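Progress report to the Butkienė Fund
Ancombe Remembrance Day and war graves project
Second report, March 2019
Prepared by Siiri Urbonaitė, project coordinator

Dear Ms. Schnyder,

Thank you for your letter and for the patience with our first report, which came later than it should. In this second report I try to follow the headings you have asked for. Where the work is behind the plan, I say it.

1. The graves

The grant pays for the cleaning and repair of the military graves in the old part of Ancombe cemetery. There are 36 stones on the list we agreed with you. The cleaning is finished for the whole north row and for the graves along the wall. The south row is started but it stands under lime trees, and the stones there are covered with a hard black layer that does not go away with water and a soft brush. Our stonemason, Kristaps Kütt, does not want to use anything stronger before he has tried it on the back side of one stone and waited over a few weeks of weather. I agree with him, although it costs us time.

Two stones are broken at the base. For both we have now the written permission of the cemetery office to lift them. Mr. Kütt will set them again on new foundations when the ground is dry enough for the small crane. The permission took longer than we planned, as the office first wanted a signature from the family, and for one of the soldiers no family could be found. In the end they accepted a letter from the parish.

2. Names and records

Edgars Pētersons has continued to compare the names on the stones with the parish books and the regiment lists. He found that the surname on one stone is spelled differently in every paper where the man appears. We have decided to leave the stone as the family ordered it, and to put the other spellings in the printed guide. I would be glad to know if the Fund has a different opinion about this.

The short life stories for the guide are written for the north row only. Mr. Pētersons works also from letters that people in the town have lent to us. Some of them are in poor condition and he reads them slowly. All borrowed letters are scanned, put in paper sleeves and given back with a signed receipt.
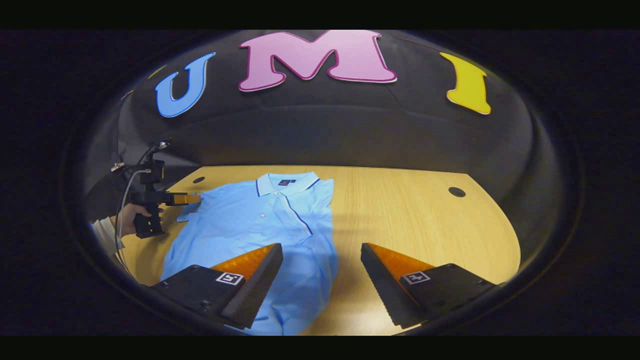
3. The day of remembrance

The ceremony will be held in July, at the cemetery gate, as in the years before. The change this year is that the names will be read aloud by pupils of the Trurholm school. The head of the school has agreed, and the history teacher will practice with the pupils during lessons in June. We asked that each pupil learns something about the person whose name he or she will read, so the life stories must be ready before the practice starts. This is the most important date in our plan now.

The town band has confirmed. The road in front of the gate will be closed for the morning, and older guests can be driven to the gate by the minibus from Trurholm. Chairs come from the parish hall. We still do not have a decision about the loudspeakers. Last year the people at the back could not hear the reading, and several of them wrote to us about it. Uldis Urbonaitė (I should mention that he is my brother, and he is not paid from the grant) has asked the Himato rental company for an offer, and I will send it to you when it arrives.

4. The printed guide

We plan to print 400 copies. The text will be in large letters with a plan of the cemetery in the middle pages. The printer needs the final text six weeks before the ceremony. I had hoped to send you a first version together with this report, but the plan of the cemetery has still mistakes in the numbering of the south row, and I prefer to correct them first.

5. Money

The spending for cleaning is inside the budget. The lifting of the broken stones will cost more than we wrote in the application, as the crane must be rented for a full day even when the work takes only the morning. We ask your permission to move the unused part of the travel line to cover this. The total of the grant does not change. The invoices are attached in the order of the budget lines.

6. Next steps

Mr. Kütt will report to me on the test at the south row, and I will inform you the same week. Please let me know about the travel line and about the spelling question when you can. If you wish to visit the cemetery before the ceremony, I can meet you at the Trurholm station and drive you.

With kind regards,
Siiri Urbonaitė

Copy: Waltraud Schnyder, Butkienė Fund; Edgars Pētersons; Kristaps Kütt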